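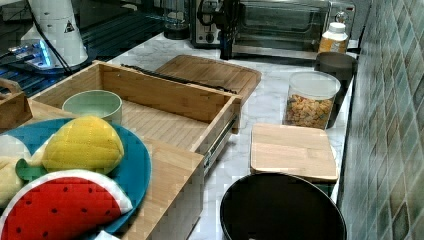

Flidivness Home Organizing – Counter and Pantry Team

FOR RELEASE 8/3/23

Flidivness opens sign-up for its kitchen counter service in Clenholm and Gumcombe

CLENHOLM – Flidivness Home Organizing is now taking bookings for Counter Day, a one-visit service for households that want their kitchen counter back without remodeling the kitchen. The service covers the counter and whatever lives on it: small appliances, canisters, cutting boards, dish towels, utensils and the odds and ends that get put down next to the toaster and stay there.

Counter Day was tried out in July with homes in Clenholm. It is now open to Gumcombe as well, and to the apartments along the Hinrichs side of town. The team has set aside 200 visits for the first round. A further 300 will be added once those are filled.

The price is the same for every kitchen, large or small. There is no charge for a first phone call. Bamboo organizers and shelf units are sold separately through the Hinrichs store, and customers are free to use pieces they already own.

A visit starts with a talk about how the kitchen is used. Who makes breakfast, and at what time? Is the toaster oven used every day or once a month? Are there children who help themselves to crackers? The team then sorts the counter with the customer in the room. Nothing is thrown out or given away without a yes from the person who lives there.

Most of the work is in small decisions. A toaster and a toaster oven can sit side by side if both get used, with space left clear around them when they are on. Towels kept on top of an oven are moved before it is switched on. Crackers and candy go in clear containers so people can see when they are running low. Cooking utensils stay upright in one holder near the prep area, and the cutting board gets a fixed place of its own. 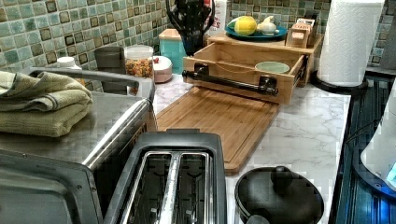

Cutting board, pull-out bamboo drawer and raised shelf on a marble-patterned counter.

Raised shelves are the item customers ask for most. A low step at the back of the counter holds the food that does not need the refrigerator, such as garlic, and the drawer under it takes small bowls and other things that tend to wander. The team measures the depth of the counter first, so that a drawer can open all the way with a board in front of it.

Flidivness has worked in kitchens, closets and garages in the area since 2000. To date it has completed 807 kitchen jobs, most of them full pantry projects that took two days or more. Counter Day is the first service the company has offered that is finished in a single visit.

Customers are asked to leave the counter as it is before the team arrives. Dishes should be washed, but there is no need to tidy. Toys, mail and chargers can stay where they are and will be sorted with the rest.

Visits are offered on weekdays and Saturday mornings. Bookings are taken at the Flidivness office in Clenholm and at the service desk of the Hinrichs store. Renters are welcome, as nothing is drilled or glued – every piece stands on the counter and can be moved out with the tenant.

Press questions may be sent to the Counter and Pantry Team at the Clenholm office.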